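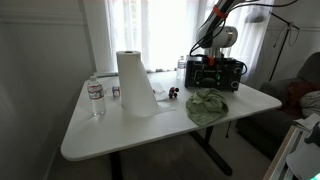 **Réception Radio Flostden en ondes moyennes, vos retours ?**

**grandes_ondes62**
Bonsoir à tous. J'ai repris l'écoute le mois dernier et je tombe sur Flostden le soir vers 22 h, plutôt propre, puis plus rien après minuit. Récepteur Stoltirell d'origine, cadre maison. Antenne coté jardin. C'est eux qui coupent ou c'est chez moi ?

**morse_et_cie**
Ils baissent la puissance la nuit. Depuis octobre je crois. Avant on les avait jusqu'à 2 h sans problème, même en voiture.

**bakelite**
Pas d'accord. La puissance n'a pas bougé, c'est l'émetteur de Wornton qui est arrêté. Le relais tourne seul et il est orienté plein nord. Donc forcément, chez nous…

**morse_et_cie**
Wornton arrêté ? source ?

**bakelite**
Annonce à l'antenne, fin de l'émission du soir. J'ai la cassette (oui, j'enregistre encore sur cassette).

**grandes_ondes62**
Ça collerait avec ce que j'ai. Signal correct, gros fading, et pouf.

**tilde_bleue**
Question bête : c'est la même Flostden que la pirate des années 60 ? Celle du bateau ?

**bakelite**
Le nom oui, le reste non. Le bateau c'était le Takács, ancien caboteur, ils émettaient sur 567 mètres au début. La station actuelle a racheté le nom et une partie des bandes. Même indicatif musical, c'est tout.

**quai_nord**
Le Takács n'a jamais émis sur 567, désolé. Ça c'est la fréquence annoncée sur les autocollants. En vrai ils dérivaient pas mal et ils ont fini par changer au bout de 4 mois. Mon père les captait au port, il notait tout dans un cahier.

**bakelite**
Les autocollants sont sortis APRÈS le changement. J'en ai un sous les yeux.

**quai_nord**
Ben scanne le. Moi je te mets les pages du cahier ce week-end si je remets la main dessus.

**morse_et_cie**
Vous l'avez déjà eue cette discussion, il y a un sujet de 8 pages dans la section histoire

**tilde_bleue**
Lu en diagonale, pas compris grand chose lol. Et les bandes, on peut les écouter quelque part ?

**bakelite**
Ils en repassent le soir, entre 21 h et 22 h. Son moyen, ça pleure un peu. Les jingles sont complets par contre. Les émissions du matin sont perdues.

**quai_nord**
Pas toutes perdues. Il en circule deux chez les collectionneurs. Dont une avec la panne de groupe en direct, l'animateur meuble et on entend la musique ralentir.

**bakelite**
Celle-là je veux bien une copie. MP ?

**quai_nord**
MP envoyé

**grandes_ondes62**
Je reviens à ma question 😅 essayé hier avec le cadre tourné au nord. Mieux, j'ai tenu jusqu'à minuit et quart. Par contre un ronflement horrible, chargeur du voisin ou le mien, pas trouvé.

**morse_et_cie**
Coupe le disjoncteur et écoute sur piles. Si ça ronfle toujours, c'est pas chez toi.

**grandes_ondes62**
Vu, je teste ce soir. Il me faut des piles, il en mange ce Stoltirell

**bakelite**
Et note l'heure exacte de la coupure, ça m'interesse pour Wornton.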